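Netstead Help > Shared rooms > Furniture and storage

Small items and crumbs on a shared work table
Revathi Palaniappan, 18 Jan 2021

We share one room between two teams. Cards, notes and phones end up all over the table. I put out an open wooden tray with thin partitions, but most of it goes unused and phones still get left beside it.
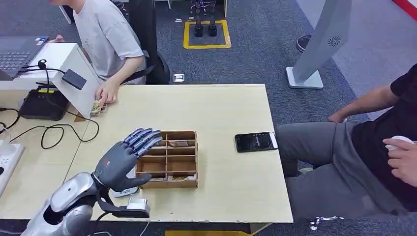
Wooden tray on the table, phone to the right of it.

Food is the second problem. People eat where they work, and the containers stay out on the white tabletop until the evening. Is it better to label the tray or replace it? And is a food ban worth trying?

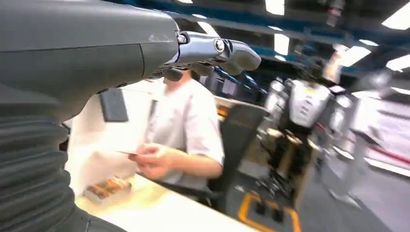 Grirker would keep the tray and label it. Measure a compartment against the longest phone in the room first. If the phone doesn't fit, no label will help — use a separate flat dish, 300 mm wide or so. Bans fail in my experience. Set a limit of 15 minutes for open food and keep lids on.

Naidu
Agree on labels. You didn't mention the floor, but crumbs go there next. Speckled carpet hides them well, so don't judge by eye.

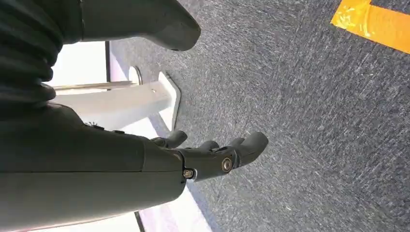 Carpet, dark gray with a speckle.

Vacuum in two directions, the second pass at a right angle to the first. For grease, blot with a dry cloth, then use a weak dish soap mix. Don't rub. We have done it this way since March — no marks so far.

Lernow
just get a bigger table

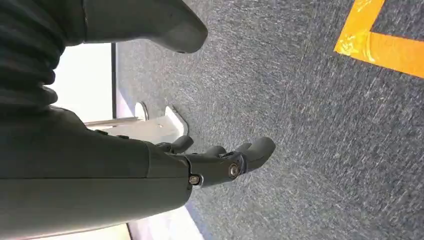
Related threads
Labels that peel off bare wood
Chair casters on short-pile carpet (47 replies)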